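Notebook, February
Romance serial workshop, back room at Nurnholm

Started at ten past six. Read the opening of the Sutherland draft aloud, all the way through without stopping. It takes longer than it should to get both leads into the same room. Syahrul Hutapea thinks the letter from the aunt could go altogether and the reader would lose nothing. I want to keep the aunt but move her to chapter 2, after the ferry.

Word target for the blurb is still 300. Mine came out over again. Cut the line about the harbour and the one with "secrets" in it, which we have all used too often.

Talley (the vet, not the town – must rename one of them) has no reason to stay past the funeral. Options written on the board:
– the roof at Geston needs doing before it can be sold
– she has promised to see the lambing through
– her brother has the car

Going with the roof for now. The lambing ties us to spring and the dance has to be in autumn.
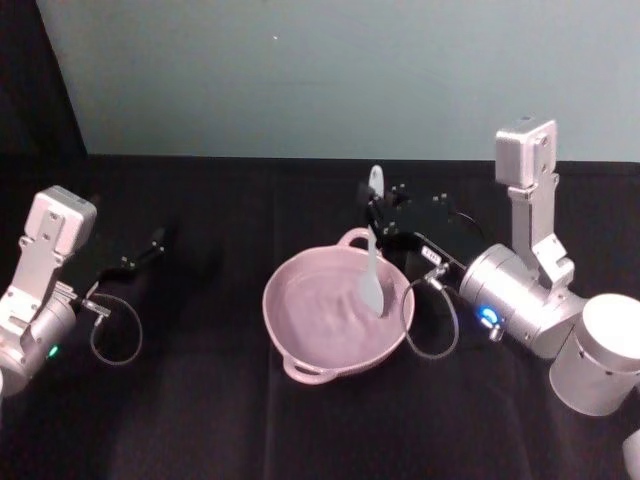
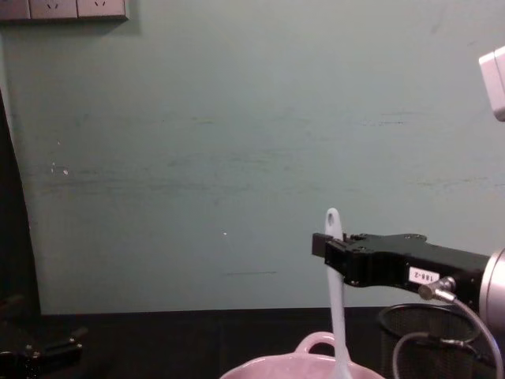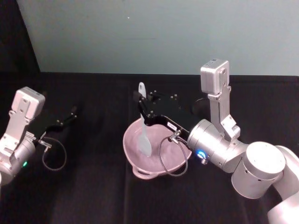 Point of view next. Chapter 4 swaps heads twice on one page and I didn't notice until Syahrul read it back. Tried the quarrel again wholly from his side. Worse. Her side is better as she is the one who has something to hide, so the reader knows what she is not saying. Rewrite from her side, and let him leave before she gets to the bit about the money.

Also went through the dialogue tags. Took out "he growled" wherever it came up. Left one "she snapped" in the barn.

Page count stands at 26 for the sample. The contest rules want a synopsis as well, single spaced, with the ending given away. Mine stops at the black moment. Fix that.

To do:
– rename Talley the town
– move the aunt
– quarrel, her side
– blurb again, read it out loud before sending
– ask Syahrul for his notes on chapter 5, he took them home with him

Packed up just before nine. Same room next time, and I am reading first.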